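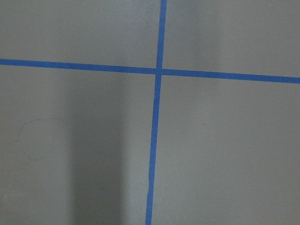 Prillow
Posted 7:40 pm
Setting out 300 mm porcelain in the rec room at Erkthorpe and trying to decide where the full tiles start. The slab was ground flat and the primer has had its day. Blue tape lines crossing on the grey are easier to find on my knees than pencil, but the four areas they give are unequal, so I can't just mirror the cuts from one to the next. Shift the layout half a tile, or leave it?

Haddadin
Measure the cut at each wall first. If any is under a third of a tile, shift. Also, tape has width. Pick one edge and work to that edge only.

Flultura
Disagree on tape altogether. Chalk line, sealed with clear lacquer. Adhesive won't bond over tape, so it has to come up anyway.

Haddadin
It comes up as you reach it – same as a batten. Chalk disappears under a wet sponge, lacquer or not.

Flultura
Mine hasn't. Check it's square too: 300 one way, 400 the other, 500 across, in centimetres if the room allows.

Prillow
Diagonal is out by 5 mm at that size. Will re-lay one line and shift half a tile. Smallest cut becomes 120 mm.

Haddadin
That's fine. Dry lay one row before you mix anything.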